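February, late evening

Feet up, tea gone cold, and I have been putting off writing this because I still don't know what I think. Today was my first full day with the Ciltix two-arm kit, the one Pai wants us to either buy or send back by the end of the month. I drove out to Trernville at 9 with a bagel in my lap and Jinfeng Yin was already there, jacket still on, reading the quote out loud in a very grave voice. The price hasn't moved. The support plan has (it's 15 months now, and it used to be 12 on the old sheet, so I guess that's something!).

I like the arms. I'm writing that down first so I remember it when I get to the grumpy part. They're light, they're quiet enough to talk over, and I got through the setup pages without calling anybody, which I can't say for the last thing we tried. The manual is 194 pages and I only needed 33 of them. The cables bug me, though. They hang in those big floppy purple loops and I keep wanting to tie them down – Jinfeng says leave them be until we've decided, and Jinfeng is probably right.

We spent the day on pick-up jobs, bottles mostly, and I pulled these to keep with my notes.

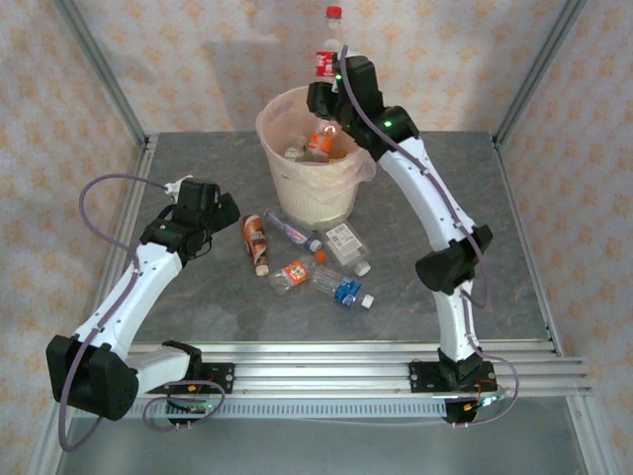
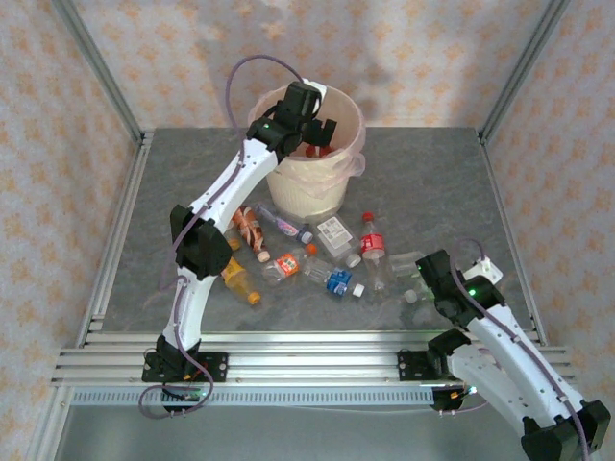
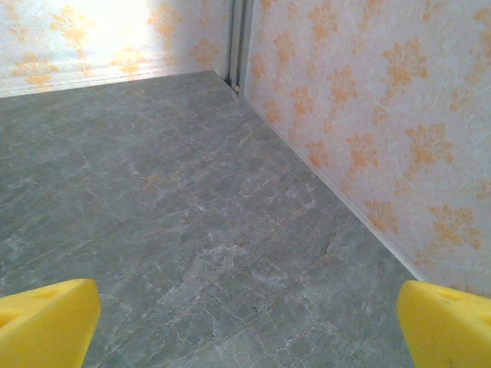
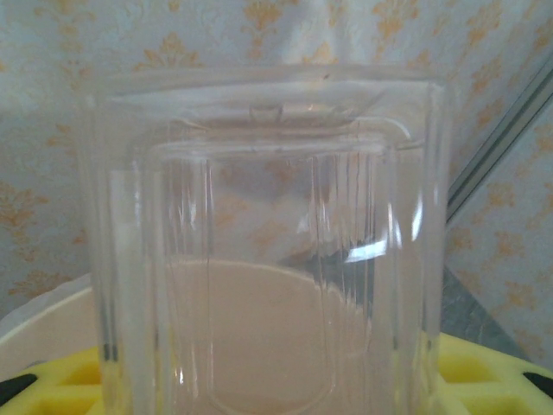
What I want to ask Ciltix

I made a list on the back of the quote and I'm copying it here before I lose it in the car.

Can we get spare gripper fingers in the price? Their sheet says "consumables quoted separately" and then never quotes them, which drives me up the wall.

What do they do about clear stuff? Plain glass and see-through plastic are most of what the Idlow people would be putting in front of it, and the brochure talks about cardboard boxes for two whole pages. I'd like to hear from somebody who has run it on clear containers for longer than a demo.

Does the training day have to be at their place? It's a four-hour drive for me and I'd much sooner have them come to us and bring donuts.

And who picks up the phone after 5? I asked this last time and got a very friendly email about something else.

Jinfeng is leaning toward yes. I'm leaning toward yes with a lower number on it, and Pai will want a page from each of us, so I'd better make mine sound less like this. I also promised to read the warranty properly tonight and I'm clearly not going to – it's by the bed, we'll see. Back out to Trernville tomorrow after lunch. Need to buy milk, and find the other glove.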